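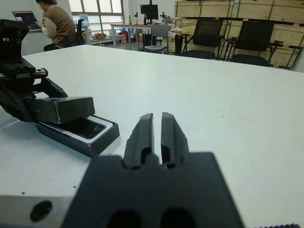 The white table at Grarkasow, two grippers and one of the boxes.

Back from the Grarkasow visit, 4th September, writing this up before the train gets in so excuse the spelling. Small lab, big windows, tea served in the corridor. I was one of 14 on the morning tour and we'd all come for Marar, their two-armed packing setup. What we got was mostly a talk about a fault, and I got more out of that than the demo.

Short version. The job is handling small black boxes on a flat table, one arm to each side. In a run of 40 last month the right arm stopped dead 6 times. No crash, no dropped box. Just a stop, and then a red line on the log saying the grip force was out of range.
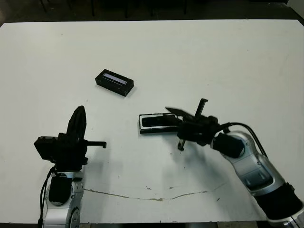 First guess was the cable to the wrist, so they swapped it. Same again. Then the fingers, then the software, which cost them most of a week. The real cause was the zero on the force reading — it drifted over a long session, so by the afternoon the arm thought it was squeezing when it had hold of nothing. Stopping was the right thing to do on bad numbers. Annoying, but safe.

The worse bit came after. Somebody had widened the limit to keep the work going and not put it back, and it stayed that way for 13 days. Nobody hurt. They told us this quite plainly, which I liked. Changes to limits now need a second person to sign, and the zero gets checked before every session.

Asked if the old limit would of caught a trapped finger. Answer: probaly, but they don't want to lean on it. Fair enough. The Costadholm people had a similar drift on theirs and are comparing notes.

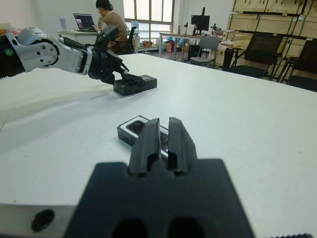

Gripper closed on a box at the far side of the table, a second box nearer.

Didn't get to see the log screens up close, too many of us. Handouts ran out as well. There's a follow-up at Drunelstead in October, booking by email, and I've put my name down.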